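Arnel Bañez signed for the franchise on a Thursday, in a meeting room over the Furcombe branch of Quansah, with the smell of frying onions coming up through the floor. There were 70 pages. He had read all of them twice and his brother-in-law had read the first ten.

Quansah sold rice boxes. You paid them for the name, the sauces and the sign, and you paid again every month out of your takings. Arnel had driven a van for Cundell for most of his working life and had never sold anybody lunch.

"You'll want a pitch with offices near it," said the man from Quansah, whose name was Julián Figueroa. He slid the pen over. "Offices eat."

Arnel took the unit on Avholm Road, between a key cutter and a shut bank. He painted it himself in the evenings.
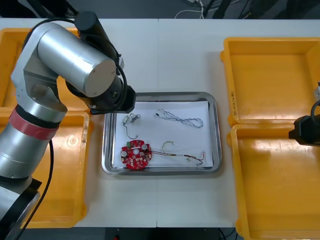

Huiling Shao told him he had paid too much. She said it on his second morning, standing at the counter with her coat on, and she said that her own first shop had cost half as much and had come with a working freezer. Then she ordered a chicken box and asked how many he needed to sell.

"514 a week," said Arnel. "To break even."

"And how many did you sell yesterday?"

He told her. She ate the chicken box at the window and left the lid on the counter.

The trouble was the sauces. They came from the Quansah depot in cases of 200 sachets, and he had to take five cases at a time whether he needed them or not. That made 1000 sachets in a stockroom the size of a wardrobe. He stacked them behind the door, and after that the door opened only halfway and he went in sideways.

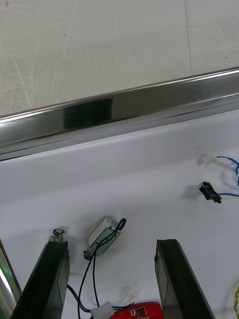

He rang Figueroa in the third month and asked if he could take one case at a time. Figueroa said the contract was clear on that point. He was polite about it. He asked how the offices were.

"Half of them work from home," said Arnel.

"Yes," said Figueroa. "We're seeing that."

That night Arnel got the contract out again and read it at the kitchen table until past eleven. Page 41 said he could sell hot drinks of his own choosing. It didn't say anything else about them - no supplier, no price, no share to Quansah.

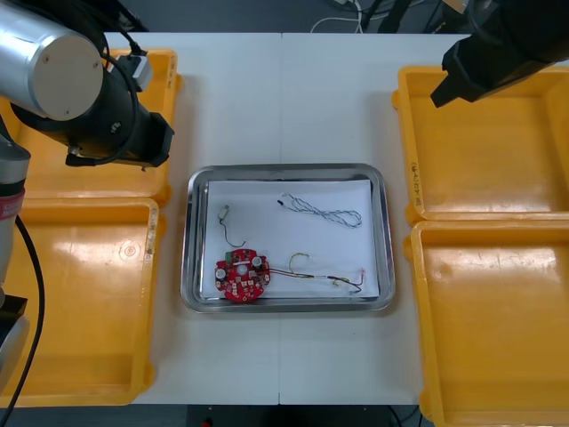

He bought a second-hand coffee machine from a café that was closing and opened at half past six instead of eleven. The first customers were drivers from Cundell, who knew him, and then other drivers, who didn't. A few of them came back at noon for a box.

Huiling Shao came by in December. She looked at the queue and at the machine.

"Does Figueroa know about that?"

"It's on page 41," said Arnel, and asked if she wanted milk.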